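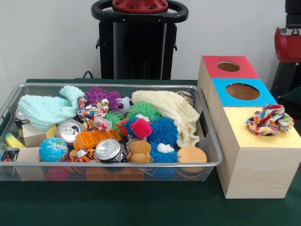

Toys, cans and cloths in the wire basket, stacked sorting box to the right.

Playroom > Storage > Basket or bin FAQ

Last updated: February

Bins Baskets Labels Washing Contact

Questions we get about toy tubs

I'm Hollis Yazzie and I look after the toy shelves at the Clistside playgroup. Most storage advice is written by people selling storage, so read these answers with that in mind. I sell nothing.

Does a mesh basket keep things tidier than a plastic bin?

I doubt it. Once it's full to the top, a basket is a heap with a nicer rim. The mesh lets you see the outside layer and very little else. It does let air through, so I'd pick it for cloths and anything that's been chewed.

Can I mix soft toys and hard things?

You can, and everyone does. Spiky puffer balls with googly eyes will sit happily enough beside a soccer ball. Wooden blocks and cans are another matter, as they work their way to the bottom and you have to tip the lot out to reach them. Put them in last, or give them their own tub.

Why are there knitted cloths in with the toys?

For peekaboo and for wrapping things up. Spread over the top they also hide half of what you own, so fold them down one side. Otis Pennington swears by rolling them. I've tried it and they unroll.

Is a wooden sorting box worth the money?

Depends who's sorting. Two-year-olds mostly aren't. Ignacio Okafor's five-year-old will happily spend a wet morning on it, then put everything back in the wrong spot.

What about the Somedeo system with the colour-coded lids?

We trialled it for 24 days. The colours were lovely. The lids ended up under the couch.

Isn't a clear bin the obvious answer?

It's better, I'll grant that. You can spot a ball through the side without digging. But fill it to the brim with balls, a knotted rope toy and a soda can and you're back to rummaging. I'd stop at two-thirds full, whatever the label says it holds.
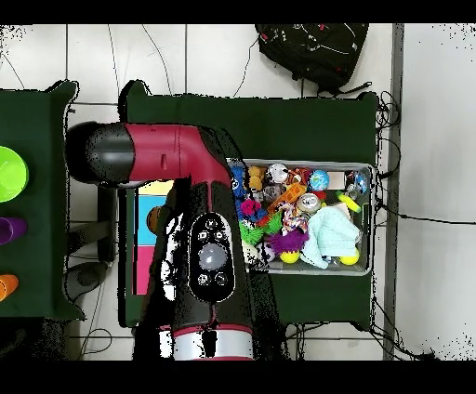
How often should the whole lot be washed?

Less than the internet claims, more than we manage. Cloths go in the machine once a month on a gentle cycle. Puffer balls get warm soapy water and a towel. Don't soak the wooden blocks.

Do I need to rotate the toys?

Arvo Ikonen rotates his and says his kids play longer. Mine notice what's missing and ask for it. Try it before you buy a second tub to hold the spares.

Where do I send a question?

Leave a note in the pigeonhole by the door, after 2 in the afternoon please.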